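How do you teach a robot to pick up a cloth?

You can't just tell it. Robots are rotten listeners. Say "pick up that cloth, please" to a robot arm and it will carry on being a robot arm.

So people show it instead. They hold a gripper, a sort of two-fingered robot hand, and do the job themselves, again and again. Lăcrămioara Stoica, who teaches robots at Prandix, once did the same job 104 times before lunch. The robot did not say thank you. 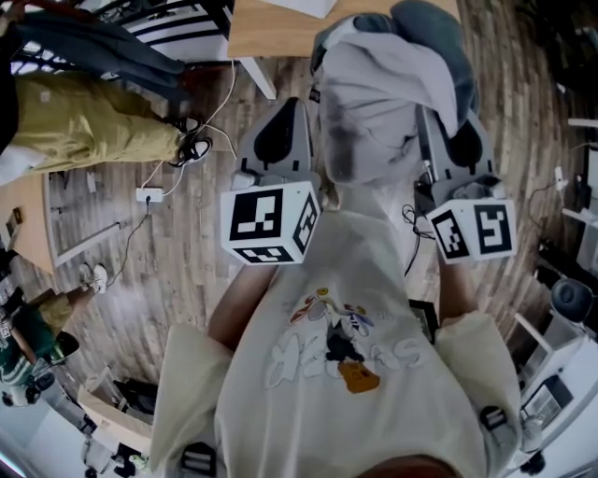

Got it! The gripper's two fingers close on a crumpled cloth.

The black-and-white patterns on the white cubes are markers. A computer can spot them easily and work out where each finger is and which way it's tilted. All those positions get saved, and the robot studies them later. It's homework, really, but without the moaning.

Why a cloth? A brick is always brick-shaped. A cloth is a different shape every time you drop it, as anyone who has been told to fold their own T-shirts will know.

Try it: pick up a sock using two wooden spoons. Now do it 15 times.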